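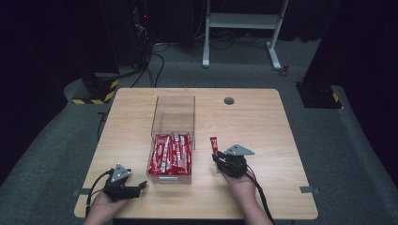 Every office I have ever worked in has had a snack table, and every snack table has had somebody who quietly looks after it. At Treltska, on the second floor of the old Dedov building, that person is Marietjie Naidoo, and her great cause this spring is the clear box. She is a firm believer in standing things up. Snack sticks in red wrappers, which used to lie around in a heap beside the kettle, now go in on end, packed so close that their tops make a wobbly little row of red and white, with plenty of clear space left above them. You can see what you have from across the room, and you can lift one out by itself without bringing its neighbors along.

I admit I went in doubtful. At my house the snacks live in a drawer, and the drawer is a disgrace. But Marietjie sat me down with a cup of tea and explained the whole business, and by the second cup I was mentally emptying my cupboards.

Her first rule is to choose the box after the food. Measure the tallest thing you mean to keep in it, add a bit of room for fingers, and only then go shopping. She learned this the expensive way, with 12 pretty tins from Stankevičius that turned out too short for anything but tea bags (they are still in her garage, if you would like one).

Her second is to leave one side open. Lids get put down and lost, she says, and people in the middle of a working day will not wrestle with a latch for something they can eat in two bites. An open side also makes filling easier — you start at the back, keep everything upright, and work toward yourself until the sticks hold each other in place.

That snugness matters more than you might think. Priit Org, who shares the refilling, likes to stop a few short so the last ones slide in and out nicely. Marietjie packs until there is no lean left at all. They have been arguing about it since May of last year, very politely, and I don't expect either of them to give in.

As for me, I came home and measured the drawer.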